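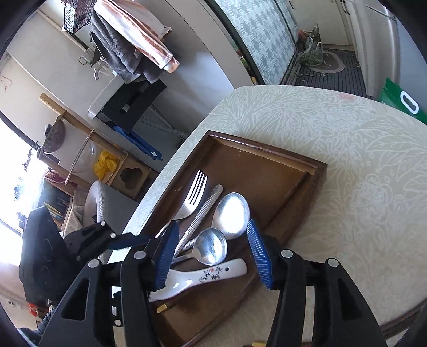 Teaching by Hand, One Spoon at a Time

412 shares · 17 comments

Elikem Aryee has a drawer of spoons at home that she no longer thinks of as hers. They belong to the work now, along with a good share of her forks and most of the matching chopsticks, and when her sister comes for dinner there is usually a little hunting about before everyone has something to eat with. She told me this quite cheerfully, over tea, while I was trying to get her to talk about machine learning.

Aryee and her colleague Wenceslao Escobar run a small project called Laur, and what they want is easy enough to say. They want a robot arm to sort a tray of tableware in a kitchen it has never seen before. For years the usual way to teach such a thing was to sit at a set of controls and steer the arm through the job, over and over, in a lab. It works, but it's slow, and the arm ends up knowing one table very well and every other table hardly at all.

So they left the arm at the lab. A person carries only the hand — two black fingers with ribbed blue pads at the tips, and a camera looking down past them — and does the chore in an ordinary home. The recordings go into a training set, and the arm learns from those. Escobar calls it "borrowing somebody's wrist," and I've been unable to think of it any other way since.

I had supposed the room around the tray would be a nuisance to them, all those towels and bookshelves and bright windows, and I said so. Escobar shook his head. He would much prefer a floral tablecloth to a bare bench, he said, and he is especially fond of anything that shines. A stainless fork throws back the light from wherever you happen to be standing, and a ceramic soup spoon with calligraphy on it looks very little like the metal one lying next to it, though a person reaches for either without a thought. A policy (that's their word for the trained program, and I did get used to it) that has only met one kind of spoon tends to treat the next kind as a stranger.

Their first result was modest. In June they trained on 334 recordings, every one of them made on the same table, and the arm managed 91 successful grasps out of 112 when it was tested there. Then they moved it to a different kitchen and it managed 6. Aryee laughed when she gave me that number, but I gather she did not laugh then. The second time around they kept to the same 334 recordings in total and simply spread them over many homes. On the old table the arm did slightly worse than before. In the new kitchen it picked up more than half of what it was asked to, and the two of them went out for noodles.

The failures that remain are mostly thin things lying flat. Chopsticks are the worst, particularly when one is tucked under something else, and a fork resting against the floor of a tray gives the pads very little to get hold of. People solve this by tipping or nudging the piece until an edge comes up, often without noticing they've done it, and Aryee now asks her helpers to slow down a bit at that moment so that the nudge shows up clearly in the recording. She also asks them to leave in their fumbles. The arm is going to fumble too, she says, and it ought to have seen someone recover from it.

The next round will be soup bowls, and Aryee has already started setting a few of hers aside.

Share this story · 17 comments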